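Spent the afternoon at the Jivholm open day. Line for the badge desk was out the door – 446 of us signed up, says the guy at the desk.

Anoma Jayawardena ran the afternoon demo. She let people try the hand-held gripper, and I went twice!
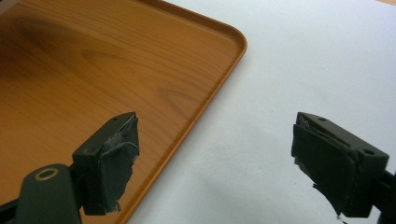 How long did each turn last?
Around 20 minutes, and you could get back in line after.

Jhonatan Taipe talks next, then the bus home. They do another one in April – I'm already bugging my sister to come.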